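Gallery: the Statent bench, February

Quick page, will tidy later. For anyone at Warier who asked why we lost most of a week. Short answer: right gripper, intermittant dropouts, 428 of them in the log before Gert Nel pulled the plug. Cable fault at the wrist end. Gripper says open, log says shut, and then nothing for 5 seconds.

Click for bigger versions.
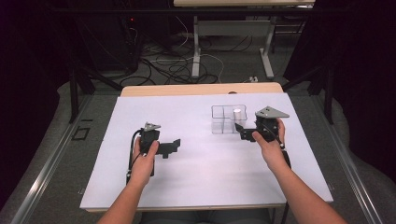
Both grippers over the board, clear organiser box with the one white cylinder in it.

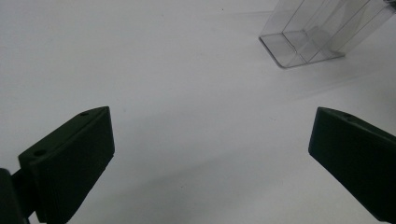

Fault only came up with the arm stretched out. Fine on the bench test, fine close in, gone as soon as you reached for the far compartments. Elmarie Lekota spotted the pattern, I'd been blaming the software for two days (sorry Horațiu).

What we threw out: 400 runs from the Hlongwane set, every one with a gap in the right hand signal. The other 2000 are ok, checked twice.

Changes from now on. Clip the cable at the forearm, leave slack. Wiggle test before each session, arms fully out. If the signal drops, stop, dont carry on and hope. Thibault Chauvin has the spare leads, ask him first and sign for them.

New connectors on order from Gramomgate. No date yet. Left one is the same age so thats getting swapped as well.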